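List: zodwood-users
Subject: Re: Board foot totals off after importing a cut list
From: Brayden Doucette

> I moved my shop's stock list over from a spreadsheet last
> week and the totals on the summary page do not match what
> I had before. The spreadsheet says 2,421 board feet for
> everything in the shed. Zodwood says 324 more than that.
> I have not added any lumber. I went through the first page
> of boards with a tape and the lengths and widths are right.
> Is the import doing some kind of rounding, and can I turn
> it off? I am on the current release, imported through the
> Jara plug-in, default settings.

Yes, it is rounding, but the import is not where it happens. The numbers stored for each board are the ones in your file. You can confirm this by exporting again and comparing the two files line by line. The thickness column should be identical.

The difference comes from the summary page. Zodwood treats hardwood thickness as a nominal size by default, in quarters of an inch, and rounds up to the next quarter before it multiplies. A board entered at 13/16 is counted as 4/4. A board entered at 1-3/4 is counted as 8/4. This matches how most yards sell the stuff, because you pay for the rough thickness and the planer takes its share afterward. It does not match a spreadsheet that multiplies the measured thickness directly, and I assume yours does.

Two checks before you change anything:

1. Sort by thickness and look at the boards under one inch. By convention anything thinner than 4/4 is still billed as 4/4, and Zodwood follows that. If you have a lot of half-inch drawer stock, those boards are being counted at twice their measured volume. In my own list this was the larger part of the gap.

2. Look at the "surfaced" flag. The Jara plug-in leaves it blank if your file has no such column, and blank is read as rough. Boards marked S2S or S4S can be set to use either measured or nominal thickness, but rough boards are always nominal.

To get measured totals, add a column named "surfaced" to the file, fill it with S2S for everything that has been through the planer, and import again into an empty project. Then set the thickness basis to "measured" under the summary options. Do not import over the existing project. The plug-in matches rows on board ID, and if your IDs were generated on the first import it will not find them, and you will end up with two of everything.

There is a second, smaller effect that you may still see. Widths are kept as entered, but the per-board result is rounded to the nearest hundredth of a board foot before the sum is taken. On a list of 50 boards you will not notice. On a long list of narrow offcuts it can drift by a fraction of a foot. Flotar sums first and rounds once at the end, so if you compare the two programs on the same file you should expect them to disagree slightly even with the same thickness basis. I would not call either one wrong.

Since you mention a shed: if the lumber is still drying, I would leave the totals nominal for now. Width shrinks more than people allow for, particularly in flatsawn oak, and a measured total taken at 20 percent moisture is going to be out of date by the time you use the wood. I measure once when the stack comes in, mark the ends with a lumber crayon, and measure again after 5 weeks inside the shop.

One correction to what I wrote in the earlier thread about waste allowance -- the percentage is applied to the project total and not to each part. I had it backwards. Anyone who copied my Zuvden price sheet should check the bottom row, which will be charging the allowance twice.

If the numbers still disagree after the second import, post ten or so rows from the file, including the header line. The header is usually where the trouble is.

Brayden

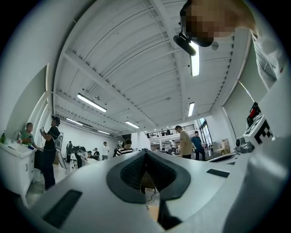 P.S. The header names are case sensitive in the Jara plug-in. "Surfaced" with a capital S is skipped without a warning, and the boards all come in as rough again.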